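Are delivery and yard robots ready for a long private road? 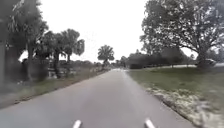

Nabil Hattar
Posted Nov 15, 2018

My mother-in-law wants to buy a machine for the road to her place. The salesman from Mokeo told her it will bring the groceries up from the gate and blow the edges clean on the way back, all by itself, for 1,945 dollars plus a yearly plan. I have my doubts. The pavement is smooth and clear, I'll give them that, but there are no painted lines for it to follow, and on the right side the asphalt just runs out into pale sand and gravel with clumps of grass coming up through it. Then there's the lawn under the big spreading tree. Has anyone had one of these do a real chore, week after week, without walking behind it?

Abla Khalaf

No. We had a Videro on trial in September. It went straight fine. Every time it got a wheel into loose sand it stopped and sent a message to my phone, and I went out and got it. 11 times in 2 weeks. A wagon costs less.

Ferhat Aydoğan

Depends which chore. Going up and down a clear paved road is the easy part and I'd believe them on that. Cleaning the edge is where I'd push back. It has to tell debris from gravel you want to keep, and the one I tried at work couldn't, it blew both into the grass. Ask Mokeo for a demo on her road, the whole length, after a windy night, with the salesman's hands in his pockets. Also ask what it does when the signal drops. If he starts talking about the next software update, keep your money. And read the plan. Mine had a 500 dollar charge for a "site visit" in the small print.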